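Lurklow Hand Controllers (pair)
In stock — ships in 6 days

I built the Lurklow pair after a long February of trying to teach two arms kitchen chores with a keyboard, and wow, never again! You hold one controller in each hand, squeeze the trigger to close the gripper, and the arms go where your hands go. Every run gets saved as a demo you can replay, trim or toss.

They work with real arms and with simulated ones (I do most of my practice in the simulated kitchen, bowl and microwave and all, before I let anybody near hardware). My usual advice is to record 30 demos of one small task before you move on to the next.
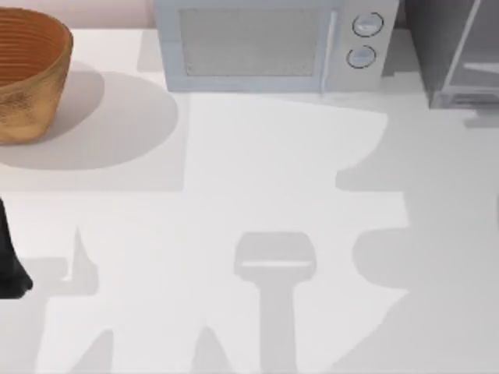
Battery life is 13 hours per charge, and each controller weighs 181 grams, so your wrists will hold up fine. The Celside dock is sold separately — get it if you share a set. Left-handed? Swap the clutch button in settings.

In the box: two controllers, USB cable, wrist straps, receiver

Add to cart
Add to wish list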